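Grain First, Pattern Second

How a two-person shop in Drovville lays out a pull-along toy

The drawing for the Badawi duck fits on a single sheet of letter paper. It shows a body, two wings, a base and four wheels, all at full size, with arrows for grain direction. The arrows take up more ink than the dimensions do.

Brahim Bouazza drew the plan and sells it along with the finished duck. His partner at the bench, Bogumił Chmielewska, cuts most of the parts. Their shop, Hovby, has made 1,041 of the ducks to date, and the pattern has been revised twice. Both revisions dealt with the neck.

Short grain is the usual cause of failure in a scroll-sawn animal. Where the fibers run across a narrow section instead of along it, the part can snap under a light side load. A duck's neck is a bad case, as the body wants horizontal grain and the neck stands nearly upright. The first pattern ignored this. The second tilted the whole body 51 degrees on the board, which saved the neck and weakened the tail. The current one goes back to horizontal grain, thickens the neck, and pulls the head down toward the chest.

"It looks more like a duck asleep," Bouazza says. "Customers prefer it anyway."

Stock and blades

The body is hard maple, planed to one inch. Maple is close-grained and sheds few splinters, and it takes a crisp edge from a fine blade. Beech is an acceptable substitute. Chmielewska avoids oak for anything a baby will chew — the open pores hold dirt and the edges fuzz when wet.

For one-inch maple he uses a No. 7 skip-tooth blade with reverse teeth at the bottom. Feed pressure should be light enough that the blade stays straight when viewed from the side. A bowed blade cuts a barrel-shaped edge, and the wheels will show it first. Clear packing tape over the pattern cuts down on burning. He changes blades when the cut begins to drift, and he does not try to steer a dull one.

Wheels are cut with a hole saw in a drill press, then trued on a mandrel. The pilot hole becomes the axle hole, so it must be square to the face. Axles are birch dowel, glued into the wheels and left free in the base.

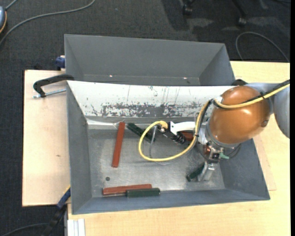

Edges and finish

Every edge gets a one-eighth-inch roundover on the router table, except the wing tips, which are too small to hold safely and are shaped by hand. Sanding goes from 120 to 220 grit. The parts are then wiped with a damp cloth, left to dry, and sanded once more at 220 to take off the raised grain.

The finish is Furiser, a blend of mineral oil and beeswax made up by a small supplier in the same county. It never hardens into a film, so there is nothing to chip. It does wear away, and the care card tells parents to wipe on a fresh coat when the wood looks pale. Bouazza tried shellac on an early batch and liked the color, but the wheels squeaked.

Small parts are the last check. Each wheel is pulled by hand against the glue joint, and any that moves is drilled out and replaced. The pull cord is cotton, kept short, and knotted through the base with the knot set in a counterbore.

The plan sheet is reprinted each December. Bouazza says the next printing will carry a note on cutting the wings as a stacked pair, taped face to face, which Chmielewska has been doing for years without writing it down.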